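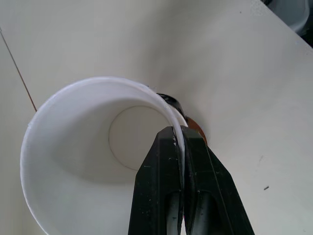
How a disposable cup is put together

A disposable cup is a container made to be used once. Most have the same basic shape, called a truncated cone. Take a cone, slice off the pointed end with a flat cut, and you have it. One end is wide and open. The other end is narrower and closed.

The side wall

The side wall slopes inward from top to bottom. This slope is called the taper. Tapered cups can be stacked one inside another, so a tall stack takes up little shelf space. Cups with straight sides cannot do this.

The wall is thin. On its own, a thin sheet bends easily, but curving it into a ring makes it stiffer. You can test this with a piece of writing paper. Held flat by one edge, it droops. Rolled into a tube, it will stand up.

The rim

The top edge of a cup is usually rolled outward into a narrow lip. The lip does two jobs. It helps the opening keep its round shape when the cup is held, and it gives your mouth a smooth edge to drink from.

The base

The base is a flat disc. It is smaller than the opening, so a full cup is wider at the top than where it stands. This is why a tall cup tips over more easily than a bowl. A cup lying on its side rolls in a curve, as the wide end travels farther than the narrow end with each turn.

Try it: the rolling test

You will need 2 disposable cups of different sizes and a level table.

1. Lay the smaller cup on its side.
2. Push it gently and watch its path.
3. Repeat with the larger cup.
4. Draw both paths on paper and compare the curves.

How much does it hold?

The amount a cup holds is its capacity, measured in millilitres (mL). If one cup holds 300 mL and a jug holds 700 mL, the jug will fill 2 cups, with 100 mL left over.

Words to know

Capacity: the amount a container can hold.
Taper: a gradual narrowing toward one end.
Truncated: having the top or end cut off.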